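From: Mwende Owino
To: gripper-bench list
Subject: Re: Finger shape for small bottles

Emerson Bastos wrote:
> Has anyone run the tapered fingers against the stock ones on
> dropper bottles? We get slips on the caps and I can't tell if
> it's the shape or the force setting.

Emerson,

We're on that now at Wotville. Two arms, black wedge fingers on both, with the dropper bottles bunched up on the wood tabletop and a bigger red one in with them. Force limit is the same on each side. The plan is 500 picks per finger set, then swap and do it again, so 1000 in all.

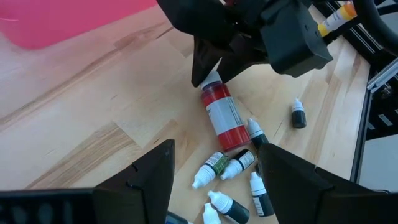 The bottles lying on their sides are the ones I'd watch. If you come in along the cap, the nozzle gives you very little to hold. Try closing on the body first and leave your force setting alone until you've done that.

Ratree is keeping the log and I'll post it in November. Which controller version are you on? We had to go back one.

Mwende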